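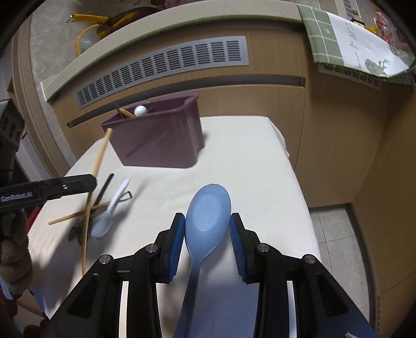
4.2 Does a shared utensil bin save any time?

Household advice tends to assume that one open container for all the utensils is quicker to use than a divided tray. The claim is repeated often and tested rarely. Stalleck's guide for small kitchens states it outright and gives no source. The Scanlon survey is usually cited in support, but it asked people which they liked better, and liking a thing says little about how long it takes to use.

We looked at 158 table-clearing sessions in which mixed utensils had to end up in a single plastic bin. Figure 3 shows one such table partway through, with a few pieces in the mauve-purple bin and others, a blue spoon and a long wooden chopstick among them, still outside it. The tables were covered with a white cloth, and we doubt the results carry over to a bare counter, where thin pieces may be easier or harder to pick up.

Putting things in was fast. We do not dispute that part. Finding them again was another matter. In 23 sessions the person asked to fetch a named utensil pulled out the wrong one first, most often when two thin handles leaned against each other. Long pieces such as chopsticks stand above the rim and can be told apart at a glance. Short ones sink, and a wide, narrow bin does little to keep them in any order.

The Plireo trial reported a clear gain for open bins, but it stopped the clock once the table was clear. A household does not stop there. Somebody wants the spoon back at breakfast. When we added the fetching time, the gain shrank to roughly 2 seconds per session, too small for us to trust given how much the sessions varied.

Soledent's reply, that users learn where things sit in the bin, may be right for a family that owns six utensils. We have seen no data for it, and our own sessions were too short to show learning of any kind.

Figure 3. Utensils and bin on a cloth-covered table during clearing.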